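Nellholm Tabletop Teleoperation Set

Overview

This set holds 201 demonstrations of a small arm picking up an object from a table and putting it on a flat plate, all recorded in simulation. A person steered the arm in every one of them. There are no scripted or planned motions in the release. The set was put together for the Cernow imitation learning code, but the files are plain enough to be read without it.

How the demonstrations were made

The operator holds a leader arm, a desk-mounted copy of the simulated one, and moves it by hand. Joint readings from the leader are sent to the simulator as position targets, and the simulated arm follows with a short lag. The operator watches a monitor with the room view and a wrist view side by side. A foot pedal starts and stops the recording - we tried a keyboard first, but letting go of the leader to press a key put a jerk at the end of every episode.

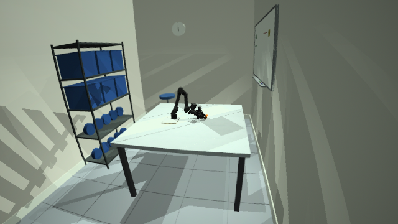
Three operators took part. Each had an hour of practice before anything was kept. They were asked to work at a comfortable pace and not to correct a bad grasp more than once. If the second try failed too, the episode was stopped and thrown away. Pauses have been left in, so some episodes have a stretch near the start where very little moves.

Contents

Each episode is one folder with joint positions, joint targets, gripper opening, both camera streams and the object pose. Targets and measured positions are kept separately. Train on the targets if you want the policy to behave as the operator did, as the measured values include the lag.

Episodes run to some 2000 simulator steps. The operator number (1 to 3) is in the metadata file.

Known problems

Episode 201 was added after the split was made and belongs to neither part. The loader skips it unless you ask for it.

Operator 2 tends to close the gripper early and then push forward. The grasps were accepted, but a policy trained on that operator alone picks up the habit.

The object pose is taken straight from the simulator and has no noise. Please say so if you report results that use it.

The Grarbridge loader before version 3 reads the gripper opening upside down.

Contact

Questions and corrections go to Ridwan Raju, who looks after the set. The leader arm drawings are kept in the Sutanto repository, under hardware.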